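Plidau 2 – module d'analyse de signal audio, bande étroite
Réf. 976-P

Accueil > Traitement du signal > Filtrage > Plidau 2

En stock. Expédition depuis l'entrepôt Dirkberg. Fiche mise à jour le 16 septembre.

Module de filtrage et de démodulation pour labos, salles de TP, petits ateliers de mesure. Entrée ligne ou micro, filtre passe-bande réglable, détection d'amplitude et de phase, sortie analogique + USB. Fabriqué par Ladero. Remplace l'ancien Plidau, même brochage, mêmes fixations.

L'essentiel
Fréquence centrale réglable par pas de 2 Hz
Réjection hors bande : 81 dB
100 préréglages en mémoire interne
Export WAV et CSV
Boîtier fermé, pas de ventilateur 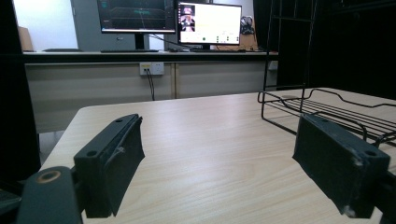
Peut-on changer la largeur de bande pendant une acquisition ?
Il faut arrêter l'acquisition, changer la valeur, puis relancer. Le filtre met un court instant à se stabiliser, les premiers échantillons sont à jeter (le logiciel les marque en gris dans le CSV).

Phase ou pas phase
Question qui revient tout le temps au support. Le mode par défaut est à phase linéaire : retard constant, forme d'onde conservée dans la bande, mais latence plus longue. Mode rapide = phase minimale, latence courte, transitoires un peu déformés. Pour de la mesure de délai entre deux voies, rester en linéaire, et le même mode sur les deux voies évidemment. Pour du suivi en direct, mode rapide.

Attention aux fréquences basses : plus la bande est étroite, plus la réponse est lente. C'est pas un défaut du module, c'est pareil sur tous les filtres. Baisser la sélectivité si le signal bouge vite.

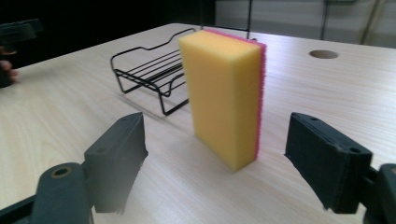 Le bruit de manipulation passe par la table bien plus que par l'air, on le voit tout de suite sur le spectre sous forme de bosse dans le grave. Découpler le micro du plateau avant de toucher aux réglages. Une mousse souple fait déja beaucoup ; une éponge de cuisine comme celle-ci, mousse jaune et face à récurer rose, dépanne très bien, posée à plat sous le pied du micro. Ensuite seulement, activer le coupe-bas. Refaire une mesure à vide après chaque changement et garder le fichier.

Contenu du carton
Module, câble USB, deux cordons blindés, bloc secteur, notice papier (français, anglais, polonais).
Micro non founi.

Compatibilité
Préamplis Piątek : oui, cordon adaptateur en option. Anciennes cartes Ladero : seulement en sortie analogique. Le logiciel lit les préréglages du premier Plidau, sauf les profils de fenêtrage, à ressaisir à la main.

Commandes groupées pour établissements : écrire à Maricica Ghiță, service devis, en précisant la référence et le type de prise secteur. Prochain réassort des cordons adaptateurs en décembre.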